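Sorting Trays Move to the Sink Counter

Families and staff will have noticed some changes in the activity kitchen at Zerkia over the past several weeks. The sorting trays, which for some years were kept in the corridor cupboard and brought out on request, now have a regular place on the white counter beside the sink. The change was approved in November as part of the general review of shared materials, and it applies to every group that uses the room.
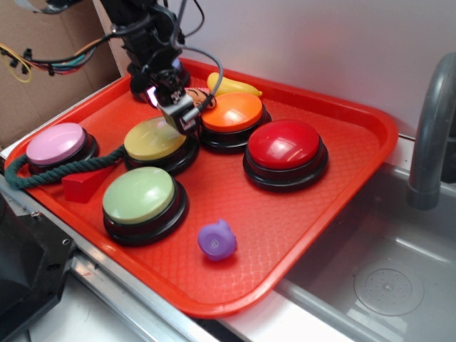

Reading time: 4 minutes

The decision to use cafeteria trays was a practical one. The previous arrangement relied on shallow fabric baskets, which could not be wiped clean and tended to fold when carried with one hand. A plastic tray with a raised rim keeps small items together, can be rinsed at the end of a session, and stacks on the shelf without taking the place of anything else. The textured surface also gives a light object a better chance of staying where it is set down.

Red was selected for the first set. Other colors were considered, and Braulio Esquivel, who coordinates the activity kitchen, asked that the matter be looked at again in the spring, when groups have had time to comment. Some families have already suggested that a plain gray or white tray would make the colored pieces easier to tell apart. Their comments have been recorded and will be taken up at that time.

What goes on a tray

The basic tray carries large round push buttons with black bases and domed caps in different colors. They were chosen for their size, which suits both small hands and hands with limited grip. The colors are the subject of most activities: a leader may ask for the yellow button, then the green, then the one nearest the banana. Groups that have worked with the buttons before are encouraged to use position words as well, such as behind, beside and between.

Small toys are then added. The present selection includes a toy banana, a length of dark rope, a wedge-shaped red block and a small purple rubber toy. These have no fixed positions. Leaders are asked to lay them out differently each time, and to allow the rope to cross the tray freely. A tidy row is quickly memorized, and participants have shown more interest in a tray that has to be looked over with some care.

Pieces that resemble food have prompted a few questions, given that the room is also used for snacks. The position remains as it was under the earlier guidelines: toy food may be used at the counter, and real food is served at the table on the other side of the room. Trays are to be cleared away before any food is prepared near the sink.

Donations and inventory

The appeal for small toys announced in the last issue closed with 891 items received, against a target of 1000. The organization thanks all who contributed, and in particular the employees of Gauthier, whose collection boxes were among the first to be returned. Every item has been washed and checked for loose parts. A total of 75 were set aside as too small for use on the trays and have been passed to the craft cabinet, where they will be used under closer supervision.

The remaining items are stored by texture – hard, soft, ribbed, twisted – and not by subject. Laurinda Bettencourt, who prepared the inventory, recommends that each tray include at least one soft piece and one that is long enough to be pulled or looped. Her notes on suggested combinations are kept in the blue binder on the shelf, and leaders may add to them.
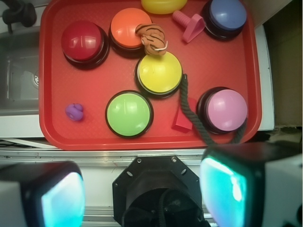 Buttons, rope, a small stuffed tiger and other toys on one of the red trays.

Use of the counter

The following arrangements apply from December 2019 until further notice.

The counter may be reserved for sessions of up to 75 minutes. Reservations are made at the front desk, and the name of the group should be entered in full. Groups of more than 9 are asked to divide, with one half working at the table and the other at the counter.

The sink should not be used while a tray is in place next to it. Soft toys that become wet are to be placed on the drying rack and noted on the sheet. Hard pieces may be wiped and returned directly to their bins.

Buttons are stored with their caps facing up. A button that sticks or has a cracked cap should be removed and left at the front desk with a short note. Replacements are supplied through Rorkska and may take several weeks to arrive, so a tray may be used with fewer buttons in the meantime.

Pieces should not be carried from one tray to another during a session. Leaders who wish to change the contents are asked to do so beforehand and to restore the basic selection when they have finished.

Take-home sets

Several families have asked whether a similar tray could be borrowed for use at home. A small number of lending sets is being prepared under the name Brirarness, each with a tray, a selection of toys and a printed sheet of activities. The lending sets will not include the push buttons, which are reserved for use in the building. Colored cups will be supplied in their place.

Requests for a lending set may be left with Ms. Bettencourt. Questions concerning the counter or the reservation sheet should be directed to Mr. Esquivel.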